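Tips for Running a Laundry-Sorting Station at Your Robotics Club

Our student project at Skotcombe is a humble one. We are teaching a machine to tidy up cloths, and to do that we first have to pick up a great many cloths ourselves, with a gripper in each hand, until our wrists complain. Mitsuko Nagano has coached the club for 9 years and I have borrowed most of what follows from her, with her blessing (and a few corrections in the margin!).

Picking from a basket

Use a plastic basket with holes in the sides if you can get one. It is light, it rinses out in the tub, and it is easy to replace at the end of the year. Crumple the cloths before you drop them in, as a neatly folded cloth is much too easy. Come in from above with the fingers already open, go down slowly, and close on a good fat pinch of fabric. A corner will slip away from you every time. Let the other hand wait out to the side. 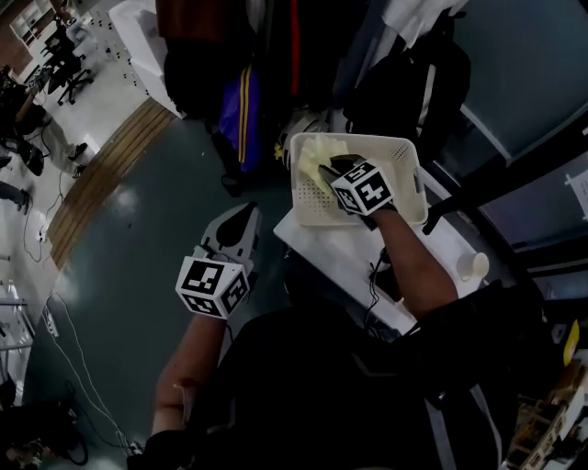
Right hand down in the basket, left hand open and waiting.

Pale cloths show every smudge, so we wash ours after each session with plain detergent. Please skip the fabric softener. Tihomir Kos used it once in November and the whole batch felt slippery for a week. We own 59 cloths now, down from 70, and I have my suspicions about the dryer.

Keep the marker squares clean too. A dry microfiber cloth is plenty, and fingers should stay on the handle. If a square starts to lift at the corner, print a new one, because tape over the top gives you glare.

Coats and bags

Hang everything up before you start. Ga-eun Wi asked for hooks when she joined, and I can't think how we managed without them. Heavy bags go on first, coats after, and anything with a long strap gets the strap looped twice so it doesn't catch an elbow going by.
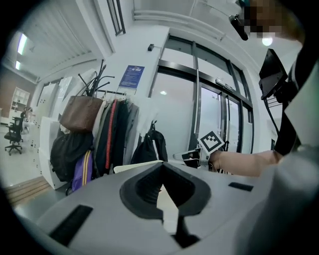 Packing up

Wipe the finger pads with a damp cloth and let them air dry overnight. Coil the cords loosely, over and under, and fasten each with a bit of hook-and-loop tape. Fold the cloths if you must, but they'll only be crumpled again next time.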